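## 3 Fitting and Removing Closures

This section covers hand application of screw closures to bottles filled on the Wirkel bench filler. It applies to one-piece and lined two-piece caps supplied in the Evlow closure kit. For crown seals and corks, see the separate supplement.

Read section 2 (Cleaning and Sanitising) before starting. Closures fitted to bottles that have not been sanitised will not keep the contents in good condition, whatever the torque setting.

### 3.1 Preparing the work surface

1. Switch the filler off at the wall and close the supply valve.
2. Clear the bench of tools, cloths and offcuts of tubing.
3. Wipe the bench with sanitiser mixed to the strength given on its label. Leave it to air dry.
4. Place the torque driver on the right-hand side of the filler, or on the left if the drip tray has been reversed.

**Note:** A dark, matte bench top shows up dust and dried syrup, and pale liners are easy to find against it. Gloss surfaces may be used but will need wiping down more often.

### 3.2 Inspecting closures

Inspect every closure before fitting, including closures from a sealed bag.

1. Tip the closures out of the bag a few at a time. Do not reach into the bag with wet gloves.
2. Turn each closure so the inside can be seen.
3. Check that the liner sits flat and reaches the inner wall all the way round.
4. Check the thread for flash, cracks or whitening of the plastic.
5. Check the outer edge for flat spots. A closure that has been stepped on may look sound from above but will not seat squarely.
6. Discard any closure that fails. Do not trim flash with a knife.

Liner colour varies between batches and does not indicate a fault. Skirt colour is for sorting only and has no bearing on size or torque. 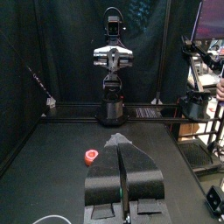
### 3.3 Setting the torque driver

The driver has 3 positions, marked on the collar. Position 1 is for unlined caps, position 2 for lined caps and position 3 for removal only.

1. Hold the driver body still and pull the collar back.
2. Turn the collar to the required position.
3. Release the collar and check that it has clicked home. If it will still turn, it is not locked.
4. Fit the chuck insert that matches the closure.

**Caution:** Do not use position 3 to tighten a closure. The clutch is locked out in this position and the bottle neck may break.

### 3.4 Fitting closures

1. Stand the filled bottle in the bottle cradle and close the clamp until the bottle no longer rotates by hand.
2. Wipe the neck with a lint-free cloth.
3. Place the closure on the neck and turn it anticlockwise until the thread drops, then clockwise until finger-tight.
4. Lower the driver squarely over the closure and turn clockwise until the clutch slips.
5. Stop after the second click. Further turning wears the clutch and adds no torque.
6. Lift the driver straight up. Do not rock it.
7. Lay the bottle on its side and check for weeping at the neck.

If the bottle weeps, remove the closure, wipe the neck and fit a new closure. Do not retighten the old one.

**Caution:** Do not fit screw closures to bottles of actively fermenting product. Pressure may build up and burst the bottle.

### 3.5 Removing closures

1. Set the driver to position 3.
2. Clamp the bottle as in 3.4, step 1.
3. Turn anticlockwise with steady pressure until the seal breaks.
4. Return the driver to position 1 before putting it away.

Used lined closures must not be refitted.

### 3.6 Care and spares

Rinse the chuck inserts in warm water after each session and dry them fully. Do not put the driver in a dishwasher or oil the clutch.

| Item | Part no. |
|---|---|
| Chuck insert, small | 216 |
| Chuck insert, large | 255 |

Order spares through Telance, quoting the part number and the colour of the driver collar. Inserts for the earlier grey-collared driver are not interchangeable with those listed here.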